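Home | Issues | Essays | Submissions
April — Research section
3 comments · 17 shares

4.2 Who gets to tell it

The Bakilana anthology holds 30 stories, and 17 of them are told by somebody's grandchild. We had expected a few. The grandchild is a handy narrator: old enough to listen at doors, too young to be asked where the money went. In the Dradthorpe stories, all written after the cannery closed, the child hears the same quarrel through the same wall so often that one begins to worry about the building.

We read each story twice and marked every passage in which a narrator reports something he or she could not have witnessed. There were 817 such passages. Most are introduced by a phrase like "my aunt always said", and the aunt — whoever she is — has a remarkable memory for dialogue. Only 5 stories let the narrator admit to filling a gap. These are the shortest in the book, and to our minds the best.

Earlier critics took the borrowed memory as a sign of loyalty to the family. We are less sure. In "The Salt Ledger" the narrator corrects her grandfather's account of the crossing three times, each time more politely, until very little of the crossing is left. Loyalty of that kind would finish off most families.

The order of the stories matters too. The first edition ran to 400 pages and put the oldest work last, so that readers met the grandchildren before the events they were busy remembering. The second edition restored the dates and lost the effect. Its preface calls this a service to scholars, and we thank the editors for it, with some reservations set out in section 5.

Figure 1 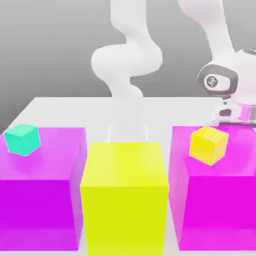
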